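Two-arm demo for an open day: how long should one run be, and what do you do when it drops something?

Asked October 26, 2020 in Shows, Visits and Open Days
3 answers

We have an open day coming up in February at the Wulen training center and I have been handed the robot table. It is a pair of small arms on a bench, one operator, and a room that holds 32 people if everybody stands. Visitors come through in groups. Each group gets 14 minutes with us before they move on to the welding bay, and that includes them walking in and finding a place to stand.

Last time the arms did a block stacking routine. It worked well enough but people looked at it for a minute and then started talking to each other. This time I would like the arms to handle things people know from home. My first idea was kitchen things and some hand tools, with the two arms working together on at least one of them.

What I want to know:

How long should one run of the task be? I have one version that takes a bit over four minutes and another that takes under two.

Should I play back a recorded motion, have the operator drive the arms, or let the trained policy do it? The policy works more often than it doesn't, but I would not bet money on any single run.

What do you say or do when an object gets dropped in front of a group? Last year we hit stop, reset everything and started again, and it ate most of the slot.

Also, do people keep the visitors behind a line or is a screen needed? The arms are light but they do move quickly on the return.

I can't change the room or the schedule. I can change what is on the table.

Answer 1 (accepted, 31 votes)

I ran the bench at the Fleury open house two years in a row, so this comes from that and from what we changed between the first year and the second.

Take the short version. Under two minutes is right for a slot like yours. People arrive late in the slot, some of them can't see at first, and a parent will bring a child forward halfway through. With a short task they can miss a run and catch the next one. Our first year we had a long task and most visitors saw the second half of it and nothing else. They didn't know what the arms were trying to do, and we spent the whole day explaining the start.

For 14 minutes I would plan on two minutes of walking in, one run while you talk over it, one run with you saying nothing, then questions while the arms go again. Leave the last two minutes free. Groups are slow to leave.

On the objects, I agree with you about household things. We tried foam shapes, then plastic fruit, then a real saucepan, and the saucepan won by a long way. Everybody has picked up a lid. They can tell without being told whether the arm has a good hold on it or a bad one. Tools work too, especially with people from the trades, who will stand there and tell you the gripper is holding the pliers wrong. Let them. That was some of the best conversation we had all day.

Give each arm its own job and make the jobs overlap in time. If the left one finishes before the right one starts, it looks like two separate machines taking turns. A pot and its lid is a good pair for this. One arm deals with the lid by the handle, the other goes for the pot, and for a few seconds both are holding something. Visitors go quiet at that point.

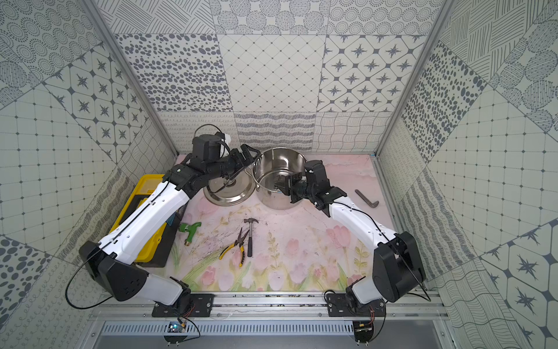 Keep the tools on the table even during the pot task. We used to clear everything away between tasks and it cost time, and the bare bench made the job look staged. With a hammer and a pair of pliers lying nearby, people ask whether the arms know to leave them alone, and then you have something to talk about. Just check that nothing is lying where an elbow comes down. Run the whole motion slowly once in the morning, with everything in position, before the doors open.

Shiny pots are hard on cameras. If your policy depends on a camera view, test it under the lights you will have on the day. Ours had been trained in a side room with blinds. At the open house there was a big window on one side and the first hour was poor. We ended up turning the bench a quarter turn and it got better. If you can, do a full rehearsal in the actual room at the actual time of day.

Playback or policy: use both, and tell people which one they are looking at. I would have the operator drive the first run, with a visitor's attention on the operator's hands as well as on the arms. Then switch to the policy for the second run. People understand the second run much better after they have seen a person do the first. I would leave recorded playback as the fallback only. It looks fine until somebody moves the pot by the width of a finger, and then the gripper closes on air, and you have to explain that too.

Dropped objects: don't stop the run unless something is jammed or about to go off the edge. Say "it missed that one" in a normal voice and let it try again. Many policies will retry if you leave them alone for a few seconds. If it does not retry within ten seconds or so, the operator takes over and finishes the job by hand control, and you carry on talking. Nobody in our groups minded. What they minded the first year was the five minutes of silence while two of us stood with our backs to them looking at a laptop.

Have a rule agreed with your operator in advance for who calls it. We used a word. If the talker said "reset," the operator took over, and that was the only time the word was used.

For resets between groups, put small marks on the work surface for the pot and the lid. Pencil or tape will do. We had a printed surface and the marks got lost in the pattern, so we used bits of bright tape. Take a phone picture of the correct layout and keep it next to the controls so that whoever is on shift can match it.

On the barrier, ask your safety person, and ask early. I can only tell you what we had, which was a belt on posts set farther out than the arms could reach with anything in the gripper. Remember to add the length of the longest tool. We measured to the gripper tips the first time and had to move all the posts when somebody pointed that out. Stop button on the operator's side, a second one on the talker's side. We also turned the return speed down by half, and I would do that whatever kind of barrier you end up with. It costs you a few seconds and the front row stops flinching.

Last thing, bring spares of anything that rubs. Finger pads especially. We went through a set by lunch because the gripper was closing on a metal rim over and over.

Comments on this answer

The point about adding the tool length is a good one. We had the same thing come up with a wrench.

What did you use for the finger pads? Ours leave black marks on steel.

Plain rubber sheet, cut to size. It leaves marks too. We wiped the pot between groups.

Answer 2 (9 votes)

Mostly agree with the above, but I would go the other way on one point. I would not run the policy at all in front of the public unless it is really reliable. We had a Volloson cell at a trade evening and the rep let it run on its own all night. It was fine for the first hour, then somebody leaned on the bench and everything shifted a little. After that it failed more than it worked and nobody on the stand knew why until we checked the mounting bolts the next morning.

So: check the bolts. If your arms are on a rail, check the rail clamps also, at lunch as well as in the morning.

Operator control is plenty for visitors. They like seeing a person do it. If you have time you can let one visitor per group have a go with something soft. Don't let them try it with the hammer.

About length, I would say 90 seconds. Cable routing matters more than people think. If a cable hangs in a loop near the base, make sure it can't catch on anything on the table when the arm swings back. We had one pull a cup over.

For the talk, write down four or five sentences and have them near you. By the sixth group you forget what you have already said and to whom.

Comments on this answer

How did the bolts come loose if it was only leaned on?

They may have been loose before. We never found out.

Answer 3 (0 votes)

Does anyone know if the Gillar pendant works with two arms at once or do you need one each? I have the older one. I am also doing an open day and would like to have two going. Thanks

Comments on this answer

Please post this as a new question, it will get seen by more people. There is a section for controllers.

Follow-up from the person who asked

Thanks, this helps a lot. I am going with the short task and the pot and lid. The operator will drive the first run for each group and we will use the policy for the second if the rehearsal goes well, otherwise the operator does both. I have asked for the room for a morning in advance so we can look at the light.

I measured again with the longest tool added, and the line needs to go back farther than I had it. That means fewer people fit in the room at a time, so I am asking whether the groups can be made smaller. If they can't, I will take the long tools off the table and keep the short ones.

I had not thought about the return speed. We will turn it down.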